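4.2 Wrist views under heavy blur

The policy in Section 3 gets most of its close-range signal from the wrist camera. Problem – at that range the image is almost never sharp. Focus is fixed, parts sit too near the lens, the arm is moving. Earlier versions of our pipeline threw such frames out with a simple sharpness threshold. We kept them. This section looks at what that choice costs and what it buys.

Data is the Budthorpe split, 164 episodes, teleoperated. Labels for each frame: gripper finger, held or nearby part, background, and "other", which takes in hands and anything an annotator could not name. Annotators were told to leave a region as "other" when in doubt. Edges were drawn at the middle of the blur band, not at its outside. This matters more than we expected, see below.
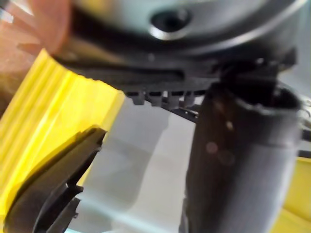
Figure 4. Wrist view from the Budthorpe split. Dark gripper finger at lower left against a yellow plastic part, gray tube on the right, underside of a gray housing above. Fingertip at upper left labeled "other".

Two training runs, same network, same seed, same number of steps. Run A drops every frame under the sharpness threshold. Run B keeps everything and adds no special handling. Both were trained on 900 clips sampled from the pool and tested on 700 held-out frames, none of them filtered. Clips for Run A were resampled after filtering so that the count matches.

Run B was better on the finger class and on parts close to the finger. The gain is largest where a saturated color meets a pale background, smallest where gray meets gray. Dark finger on a dark part is still bad in both runs. Run A tends to lose the finger tip completly once the blur gets wide, then recovers it a few frames later, and the policy sees this as a jump in pose. We think the jumps explain most of the failed approaches with the Plovness controller, though we did not test that directly.

One thing went the other way. On sharp frames Run A is a little tighter at the boundary, by up to 2 pixels. Probably the mid-band labeling rule – Run B learns a softer edge and carries it over to frames that dont need it. A loss weighted by local blur might fix this. Not tried here.

Hands are a weak point for both. A fingertip near the lens is soft, with little texture, and gets merged into whatever it touches. We did not rebalance the "other" class. Readers using the Clanport weights should mask hands upstream if their setup has people working inside the camera view.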